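Home Posts Training notes Contact
Search this blog Go

Mapping short courses to unit outcomes without doing it twice

Last updated: August

I have spent the past few weeks rewriting the assessment map for a bench skills course at Garkero. The course is short, 50 hours of contact time, and was first written by a supplier called Bansal for a different group of learners. It covers small parts handling, storage, labelling and basic record keeping. The content is sound. The mapping was not, and these are my notes on the repair.

The old map listed every outcome against every task. On paper this gave full coverage. In use it meant that an assessor had to tick the same outcome in six places, and a learner who missed one session showed as incomplete against most of the course. The audit checklist we use (Skulance, second edition) asks for evidence that is sufficient, and repeated ticks for the same behaviour do not add to that.

The new map has two columns per outcome: primary evidence and fallback evidence. Each outcome gets one primary task. The fallback is only used where the primary was missed or gave an unclear result. This cut the assessor's record from 6 pages to 2, and the marking time fell with it.

Wording took longer than the structure. Several outcomes began with "understand" or "be aware of", neither of which can be observed. I replaced them with verbs an assessor can witness: sort, label, return, record, report. Where an outcome could not be rewritten in this way, I moved it to the short oral questions at the end of the course.

Reading load was the other problem. The learner workbook had task sheets running to 700 words, for tasks that take a few minutes at a bench. Some learners were failing on the sheet and never reaching the task. Each sheet now has a heading, a list of items needed and numbered steps, with the background material in an appendix.

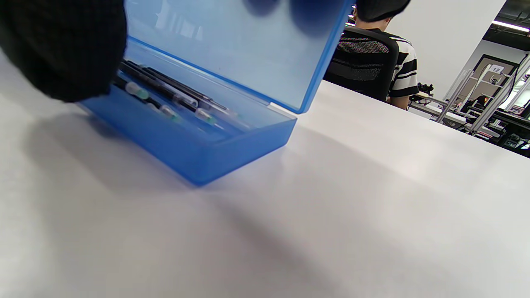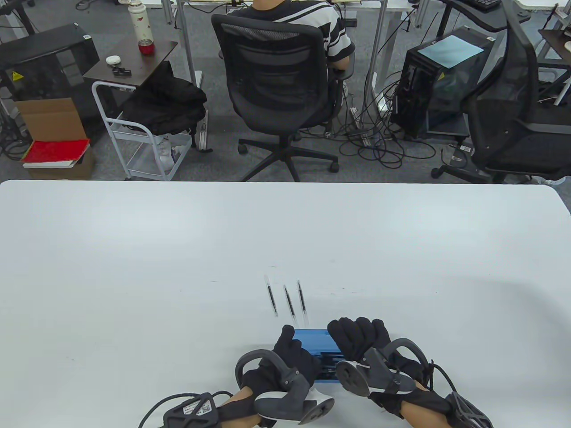

An open blue case with pen-like items in its lower half.

Version control still needs attention. We keep course documents in Sivumance, which stores each revision but does not show which one a given learner was assessed against. For now I write the revision number in the footer of the record and again on the cover sheet. It is a manual step and will be forgotten at some point.

The next job is moderation. I want two assessors to mark the same set of records separately and then compare results outcome by outcome. If they differ mostly on "report", as I expect, the verb needs a tighter definition in the assessor guide. I have a draft of that, but it is still too long.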